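We use cookies to remember your settings and to measure traffic. By continuing to browse you accept our cookie policy. Manage preferences

Two Fingers, Two Pads: A Gripper Comparison on Soft Goods

Cloth is a poor test of gripping force and a good test of nearly everything else. A parallel gripper rated for a five-pound payload will lift any shirt made. Whether it can pick up one layer and leave the layer under it alone is a separate matter, and the data sheet has no line for it.

The lab at Plaltside spent the spring on that matter. The group had been running two-arm folding trials with one set of fingers and one controller, and the results had stopped improving. Before collecting more data, they decided to find out how much of the error came from the hardware at the end of the arm.

Two finger sets were compared. The Eynon fingers are stiff and narrow, with a flat molded pad. The Nilletti fingers flex along their length and carry a ribbed pad that wraps slightly under load. Both sets bolt to the same gripper body, so the motor, the gearing and the wrist stayed the same. Each arm ran the same controller, a Zurell unit, with grip current capped at a fixed value for the full series.

The task was short. One garment at a time was taken from a pile, laid on a table, grasped at two points, stretched, and folded once. An operator drove both arms by hand through a pair of leader arms. The operator did not know which finger set would be mounted until the start of a session, and sessions were kept short to limit fatigue.

In all, 227 trials were logged with the stiff fingers and 206 with the flexible ones. The difference comes from a wrist cable that failed late in the series and was not replaced in time. A trial was marked as failed if either gripper dropped the cloth during the stretch, if an extra layer came up with the first, or if a finger hit the table hard enough to trip the current limit.

The stretch is the step that separates the two designs. With a garment held at both ends, the cloth between the grippers goes tight and the load on the pads changes direction, from straight up to nearly sideways. Flat pads resist that load with friction alone. Ribbed pads add some mechanical hold, provided the fabric is thick enough to settle between the ribs.
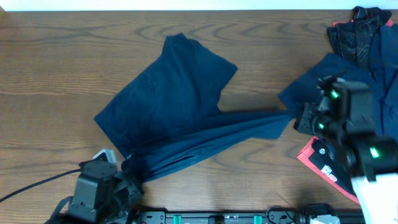
Octavian Mocanu would put the dividing line elsewhere. Pad texture, he argues, matters less than the angle at which the fingers reach the table, and a group that fixes the angle first will see most of the gap between finger sets close. He would also like to see the comparison repeated with the current cap raised, on the grounds that a low cap favors a ribbed pad.

The logs support him in part. Of the stiff-finger trials, 19 ended in a drop during the stretch. Of the flexible-finger trials, 12 did. When the approach was close to vertical, drops were rare with either set. At shallow angles the stiff fingers pinched only the outer edge of the fabric and let go as soon as tension rose.

Extra layers went the other way. The flexible fingers bend as they close, and the tips sweep inward along the surface before they meet. On a garment lying in two layers, that sweep tends to gather both. The stiff fingers close on a straight line and could be set to take a thin pinch off the top, as long as tip height was held steady. Height control therefore became the limit, and it depends on the arm and the camera more than on the gripper.

Camera placement was tested only briefly. A head-level view shows the whole table, but the gripper body often hides the contact point at the moment the fingers close. A wrist view shows the contact point and little else. Operators using both made fewer second attempts than operators using the head view alone. The sample was small and no figure is given.

Wear was not measured in a formal way. The ribbed pads collected lint and were wiped between sessions. The flat pads needed no cleaning but took on a polish near the tips, which would be expected to lower friction over a longer run.

The lab has kept the stiff fingers on one arm and moved the flexible pair to the other, with the stiff side making the first pick and the flexible side holding through the stretch. A second series with that mixed setup, including a raised current cap, is planned for August. The finger mounts will be pinned as well as bolted, after two of the bolts worked loose.

Get our print features by email every other week. Enter your address to subscribe. You can unsubscribe at any time.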